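I put off sorting the hall cupboard from July until this week. It is the one by the back door where anything that might make a present gets pushed, and by now I could only open it halfway. Darcy Hoani was coming over on Sunday to collect whatever I didn't want, so there was a deadline.

I did it at the brown table because it is the only one long enough. The method was simple. Take out a few things at a time, put them in a row, decide, clear the table, get the next lot. I have tried emptying a whole cupboard onto the floor before and I ended up putting most of it back at midnight.

Gift sets are the hard part. They get handed over at work, at birthdays, by people who don't know me well, and they are too good to throw out. I don't use much body spray. One can lasts me most of a year, and I already had one open in the bathroom.

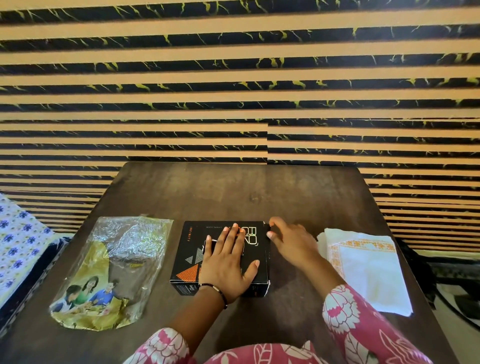
Last changed: December 23, 2023

The Infinity body spray box went into the give pile. One corner is torn and shows white, so I won't wrap it as a present, but Darcy has two teenage boys and they won't care about a corner. The box stays on. Flat boxes stack well and I wanted everything to go into one carton.

The clear bag with the foil packaging in it took longer to decide on. I like the gold-yellow wrapper with the family eating together on it, and I had kept it for that. It went out with the trash in the end.

While I was at the table I also looked at the wall for longer than I usually do. The stripes don't meet at the seam - the right side sits a little lower than the left. Ewan Whitcombe told me this when he first came over and I said it was fine. It still is, but I see it every time now. I have 307 dollars set aside for the house and the wall is not first in line.

Still to do: the top shelf, which is mostly candles and a Monitz tin full of ribbon, and the bag of chargers behind it. I'll do the shelf after the holidays. The chargers can wait until Ewan is here, as almost 100 percent of them are his.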